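**Point d'étape, août – ressourcerie Trukik, volet mobilier**

Vite fait avant la réunion de lundi, le tableau complet suit.

Collecte : 37 enlèvements à domicile. Moins que prévu, camion immobilisé 5 jours (embrayage). Gremley a prêté un fourgon sur la fin, facture pas encore reçue.

Ventes : 2951 € en caisse, surtout petit mobilier et vaisselle. Les armoires ne partent pas. On baisse les prix dès la rentrée, sauf avis contraire de votre part.
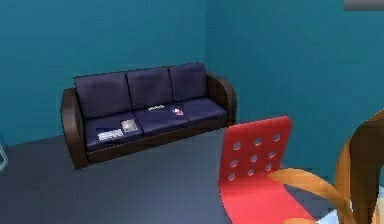

Atelier : la ponceuse est arrivée, pas l'aspiration. Filtetti annonce encore un retard, relance faite deux fois par mail. Du coup le ponçage se fait dehors, donc rien les jours de pluie. Formation couture reportée, la formatrice n'avait plus de dates.

Espace salon : couleurs arrêtées, on garde le bleu-vert aux murs et un sol gris. Reste l'éclairage à chiffrer. 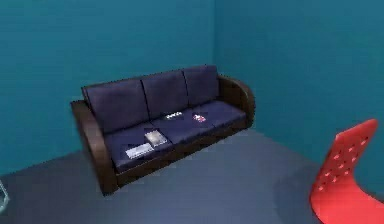
*Espace salon, rendu 3D : canapé trois places près de l'angle.*

Budget : 70 % de la subvention engagée. Pas de dépassement, mais le poste transport est serré. Demande de transférer le reliquat « communication » vers « véhicule », possible sans avenant ?

À venir :
- devis Ketilsson pour les rayonnages (attendu, pas reçu)
- convention déchetterie à resigner
- inventaire du fond de dépot, pas commencé

Justificatifs scannés pour juin et juillet, ceux d'août vous seront envoyé dès que la compta les rend.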